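Ticket 485: Tefera yogurt starter won't set
Opened Aug 29, 2026
Status: waiting on customer, which is to say on bacteria

Followed the Prosau recipe card to the letter. After 14 hours I own a quart of warm, slightly sour milk. My family has declined to call it yogurt.
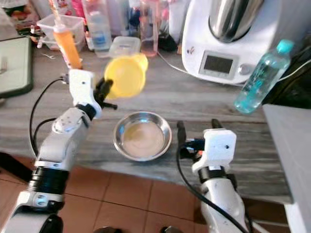
Ididov replied: What milk did you use, and how hot was it when the starter went in? Ultra-pasteurized often stays thin.

Whole milk, ordinary carton. As for how hot, the card says "comfortable," so I went by my own comfort. A thermometer has since been bought.

Steps tried:

1. New packet, milk heated to 180 F, cooled to about 90. Thin again. Support says 90 is too cool and 110 is the number. The card does not mention 110.
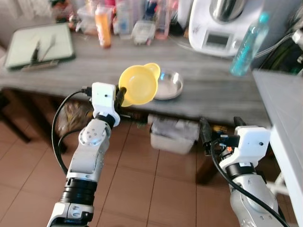 2. Cooled to 110, stirred in the starter, wrapped the jar in a towel, left it in the oven with the light on. Set at the edges, soup in the middle.

3. Same as step 2, but no lifting the lid to check. I lasted most of the night. 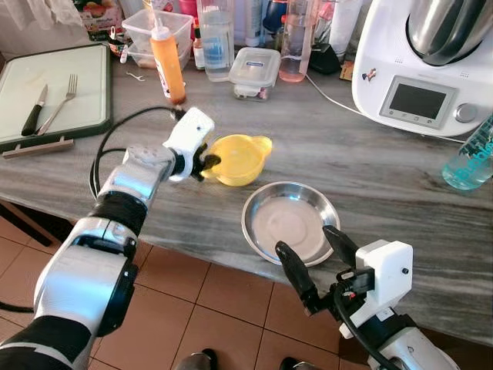

Attachment 3, kitchen counter

Result of step 3: it holds a spoon up, briefly. Please leave the ticket open until it has been in the fridge overnight, and please fix the card.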